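A few posts on rules for bin picking cells, written after a long day of arguing over a two-page checklist. Grab a coffee.

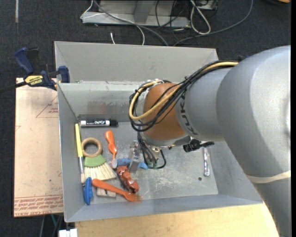

So our checklist at Forneck started as one line: "don't put your hand in the bin." Great rule! Everyone agreed with it and everyone broke it, me included, usually to nudge a toothbrush that had slid into a corner.

Regula Widmer rewrote it as "stop the arm, say so out loud, then reach." Way better. You can hear when a person skips it.

Next up, cables. My personal soapbox. If you have a bundle going around the wrist, jog the last joint through its full range by hand, slowly, BEFORE you run anything. Look for the spot where it pulls tight. Write that joint angle down and set your soft limit short of it.

And please, no "it was fine yesterday." Someone changes a connector, the slack changes. We do the jog again after any rewiring, even a tiny one.

Clamps! A bin that creeps a little will ruin your calibration and you'll blame the vision code for a week (ask me how I know). We check the clamp at the start of every session and again after any hard contact with a wall.

Kibet Mugo wanted a rule for the object set too, and he won me over. Mix it up: stiff things, bristly things, shiny things, something see-through. Same set for every comparison, and if a piece gets swapped you log it.

Our current log has 602 attempts in it and I can only really use the last 152. The earlier ones don't say which brush we had. Ugh.

Speed: first run of any new program goes slow with a thumb on the stop. Olga Calado wants that to cover edited programs as well, even one changed waypoint. I grumbled. I've now signed it.

Still fighting about whether one person can run the cell alone after hours. I say no. Wendelin says yes with a check-in call. If your lab has wording for this that people really follow, send it my way, we vote on the final version in May.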